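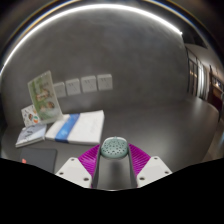
Round green piece, dotted with holes, gray tabletop.

Home Notebook Builds Sounds Contact

January, 9:40 a.m.
Flollura dial, second build

The dial talks to the tablet! Paired on the first try this morning, stayed paired through a coffee, and when I turned it one click to the left the garden on the screen went from day to dusk just like it does in the storyboard. I may have yelled. I then turned it back and forth like a four-year-old for far too long.

For whoever picks this up after me: the dial is the knob kids use to move time in Flollura. Turn right, flowers open. Turn left, they close and the moths come out. We had on-screen arrows for this in the fall build and they worked fine, but kids kept poking at the flowers and missing the arrows completely. A real knob with real clicks is so much nicer.

Encoder is the Kolář one, the softer of the two samples. The stiff one has a lovely sound but small hands have to grab it with the whole fist. Soft one can be turned with two fingers. I put the soft one through the spin rig overnight, 4,000 full turns, and the clicks feel the same to me as they did yesterday. Lorcan tried it blind against a fresh one and picked the wrong one as "new," so I'm calling that a pass.

Lag. Old firmware was sending every click as its own message, and a fast spin would pile up so badly that the sun was still rising after you'd let go. Now it collects clicks and sends one total every 25 milliseconds. Huge difference. You spin, the sky whips around, you stop, it stops. The Gamodex tablet (the old one with the cracked corner) handles it as well as the new one does, and I really did not expect that.

Still wrong:
- Going past midnight backward gives you one frame of bright noon. It's a wraparound bug in my code, I know where it is.
- The moth sound starts again on every click if you hover right at dusk. Sounds like a tiny helicopter. Lorcan wants to keep it. We are not keeping it.
- Battery door on the dial pops open if you lean on the left side. Needs a longer tab.
- LED ring is too bright for bedtime. Try half, then half again.

11:15 a.m.
Noon flash is fixed. I was rounding before wrapping, so minus a tiny bit turned into the wrong hour. Three lines. Spun backward through five nights in a row and it was smooth all the way.

Lorcan Ó Riain came by with the new flower sounds and they are wonderful. He recorded himself popping his lips for the poppies and dropped it way down in pitch, so each one opens with a fat little "bup." When you spin the dial fast and the whole bed opens at once it makes a kind of run up the scale, because he tuned them left to right across the screen. I want this as a toy all by itself. Told him so. We talked about a mode with no story in it, just the flower bed and the dial, and I think it's maybe a day of work. Wrote it on the board under "if there's time."

Also from him: the bluebells should stay a bit out of tune. Agreed, they sound like bluebells.

2:30 p.m.
LED at half is still too much. At a quarter it looks great with the lights off and you can hardly see it in daylight. Could we let the game set it, bright for day and low for night? The dial already hears back from the tablet when it pairs, so it's only one more message. Going to try it.

4:05 p.m.
It works and it's beautiful. The ring fades down as the garden goes dark. Left it on the shelf in the corner running slowly through its days while I cleaned up.

Next: battery tab, moth restart, then send a dial over to Tumden so they can check the shell size before we print more. Ask them for the rounder cap too. Charge the cracked Gamodex!

Print this entry
E-mail this entry

Recent entries
Storyboard pages 1 to 5, with corrections
Stiff or soft? Two Kolář encoders on the bench
Moth drawings, round two
Why the on-screen arrows went away
Lip pops, glass taps and other garden noises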